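Throw pillow

A throw pillow, also called a scatter cushion, accent pillow or toss pillow, is a small decorative pillow kept on a sofa, armchair or bed. The name is usually said to come from the way it is casually thrown into place. The explanation is repeated in many decorating guides, few of which offer a source for it.

Size and filling

Square pillows of 18 inches are the size most often sold for sofas. Fillings include polyester fiber, foam, feathers and down. Makers' claims about how long a filling keeps its shape should be read with care, as they seldom say how much sitting the pillow was expected to take. A cover with a zipper can be washed apart from its insert. A sewn-shut cover cannot, whatever the tag says about "easy care." 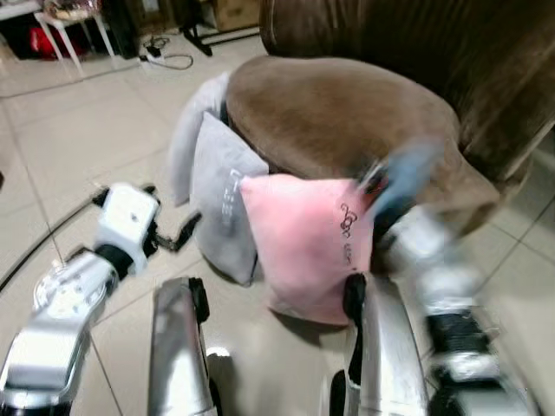

Plain grays remain common because they go with most upholstery, and pastels are sold largely as a contrast to browns and other dark colors. The idea that a seat needs one "pop" color is a rule of taste with no settled origin.

Lettering and characters

Words, names and cartoon figures are printed or embroidered on many covers. Print tends to be cheaper and leaves the surface flat. Embroidery stands up better to rubbing, though loose threads on the back can catch. Vertical lettering reads well only when the pillow is stood on the correct edge, a point that catalog photographs tend to hide.

Use with tub chairs

The tub chair has a rounded seat and a back that wraps around the sitter. Decorating guides often recommend two or three pillows for one. The advice is doubtful. A curved back leaves a square pillow touching at its corners, and a thick seat cushion already takes up much of the depth. In practice the extras often end up on the floor, leaning against the chair. 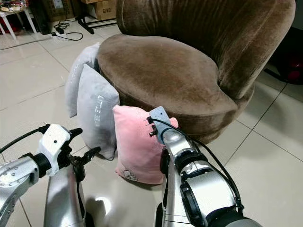
Velvet and other pile fabrics add a further problem, as the nap shows light and dark patches wherever it has been pressed. Brushing evens these out for a time – how long depends on the fabric and on who sits there.

Arrangement

The best-known scheme is the "Karna rule," under which larger pillows stand behind smaller ones and plain covers behind patterned ones. It is credited to the decorator Siriporn Chuensuk, but the earliest printed version appears in a Testton store leaflet that gives no author. The leaflet's claim that the practice dates to 1774 has not been supported by any inventory or letter. The "center chop," a dent made in the top edge by hand, works on down and hardly at all on foam. 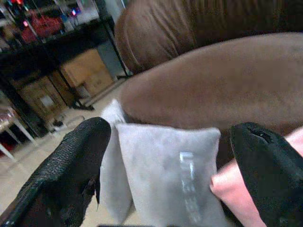 See also

Bolster
Slipcover
Tub chair
Upholstery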